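Pastport Cable Handling Software: Frequently Asked Questions

Last revised 14th January

This page answers the questions most often received by the Parham Laboratory about Pastport, its software for bimanual handling of cables and other flexible items. It is intended for partner groups and for staff who are new to the system. Installation instructions are kept in the separate setup guide.

General

What does Pastport do?

Pastport takes in camera images and joint readings, decides which item on the table should be handled next, and sends motion commands to two arms. The present release, version 6, is directed at one family of tasks: picking coiled cables from a tabletop and placing them in a bin. Earlier releases also covered rigid parts. Those functions remain in the code but are no longer developed.

Which parts make up the system?

The perception service finds coils, loose strands, ties and plug ends. The planner, called Clemer, selects a grasp and assigns it to one arm or the other. The controller turns the plan into joint commands. A logging tool records all of the above, and a viewer allows an operator to step through any recorded run. Each part runs as its own process and can be restarted without stopping the others, except for the controller, which must be brought to a hold before it is restarted.

Is a license required?

Partner groups receive the software under the terms of their existing agreement with the laboratory. Groups without an agreement should write to the Pastport desk at Parham before requesting an account.

Perception

Why are cables treated differently from other items?

Most grasp software begins with a model of the object and looks for its position and orientation. A coiled cable has no single shape that can be stored in this way. Two coils of the same length may be wound tightly or fall into a spread of overlapping rings, and the outline changes again once a gripper closes on part of the bundle. Pastport therefore describes each coil as a region with a center, an outer edge, a set of strand directions and, where one can be found, a tie. The grasp is chosen from that description, and the description is refreshed while the arm is moving.

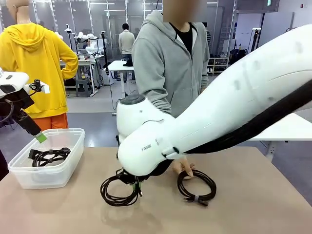

Stamatia Vrettos has put the opposite case in writing: a strand-by-strand model would cost more to compute, but it would tell the planner which ring is on top, and a region cannot do that. In her view the errors that matter most come from pulling a lower strand first, and no amount of refreshing will correct a choice made on the wrong layer.

The laboratory accepts the point in part. A layer estimate was added to the perception service in August and is available as an option. It is turned off by default, as it lengthens each perception cycle and the gain on tied coils has been small. Groups that work mainly with untied cable are advised to turn it on.

Can the software tell a person's hand from an item on the table?

Yes. Hands and forearms are found by a separate detector and are marked as regions that no grasp may enter. Clemer will not propose a grasp on a coil that is being touched, and an arm that is already moving toward such a coil is slowed and then held. This function supports shared work at the table. It is not a safety-rated function and must never be relied upon as one. Protection of persons is provided by the hardware stop circuit and by the force limits set in the arm itself, and both must be in working order before Pastport is started.

Does the color of the cable matter?

Black cable on a pale surface gives the best results and makes up most of the training data. White cable is found less reliably on the same surface. A darker table covering will help, provided that the perception service is calibrated again after the covering is laid.

What happens when the table is marked or shiny?

Faint reflections are handled by comparing the image with a stored view of the bare table. Stains and worn areas are handled in the same way, and the stored view should be taken again whenever the surface has changed. If the viewer shows coils where there are none, an out-of-date table view is the first thing to check.

Planning

How does Clemer decide which arm to use?

Each possible grasp is scored for both arms. The score takes account of reach, the angle at which the gripper would arrive, the distance to the bin, and whether the other arm would have to give way. The higher score is used. When the scores are close, the planner keeps to the arm that made the last pick, which avoids needless switching between the two.

Coils near the middle of the table are the usual source of close scores. Either arm can reach them, and a small change in the estimated center may be enough to reverse the choice. In version 5 this could lead to one arm starting forward, withdrawing, and starting again. The present release fixes the choice once the gripper has opened for the approach.
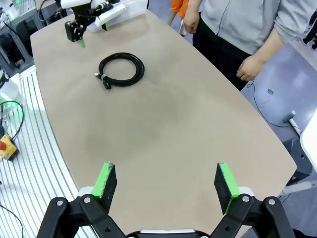
After that point the assignment is changed only if the grasp becomes unreachable or the coil is no longer found in the image. The other arm is given a waiting position on its own side of the table and may prepare for its next pick from there — it may not cross the midline until the first arm reports that the coil has been released.

Can an operator choose the order in which coils are picked?

An order may be set in the task file. Coils can be ranked by distance from the bin, by size, or by the presence of a tie. If no order is given, Clemer takes the coil with the highest grasp score. An operator may also select a coil by hand in the viewer, and that selection takes precedence over the task file until the coil has been placed or the selection is canceled.

What does the planner do after a failed grasp?

The arm retreats along the path by which it arrived, the perception service takes a new view, and the coil is scored again. The same grasp point will not be used twice in a row. After three failures on one coil, that coil is set aside in the task list and the operator is notified.

Control

At what rate does the controller run?

Commands are sent at 50 Hz. Plans from Clemer arrive at a lower and less regular rate, and the controller fills in the motion between them. If no new plan arrives before the current one is complete, the arm slows to a hold. It does not repeat the last motion.

How is delay measured?

The logging tool records the time between the capture of an image and the first command based on it. On the reference computer at Parham the median for version 6 is 37 milliseconds with the layer estimate turned off. Groups using other hardware should record their own value during setup and enter it in the controller settings. An incorrect value will not stop the system from running, but the grippers will tend to close early or late on an item that is being moved.

How firmly do the grippers close?

Closing force is set in the task file. The default is suitable for coiled cable and should not be raised in order to correct poor grasps. A coil that slips has usually been gripped by too few strands, and the grasp depth setting should be reviewed first. Plug ends should be excluded from grasping wherever possible. The exclusion is on by default.

Data and Logging

What was the planner trained on?

The current model was trained on 3,211 recorded episodes, all from the laboratory's own tables. Each episode begins with the arms in a waiting position and ends with a release or a recorded failure. Failed episodes were kept in the set and labeled as such.

May partner groups add their own recordings?

They may. Recordings must be made with the logging tool, as files written by other tools lack the timing fields required for training. Faces are to be blurred before any file leaves the group that made it. A blurring script is supplied with the logging tool and should be run on every camera stream, including those from cameras mounted at the wrist.

How are recordings checked?

Incoming files are passed through the Jayawardena check, a short set of tests that compares joint readings with camera timing and looks for gaps. Files that do not pass are returned with a report. The most common fault is a clock that was not synchronized before recording began, and this cannot be repaired afterward.

Support

How should a fault be reported?

Reports should be sent through the partner portal with the log file attached, together with the task file in use and the version number shown in the viewer. A brief written account of what the operator expected is also helpful. Screenshots alone are not sufficient.

Will older versions continue to be supported?

Version 5 will receive corrections to the controller only. Versions before that are closed. Task files written for version 5 can be opened in the present release, although arm assignment rules should be reviewed by hand before the first run.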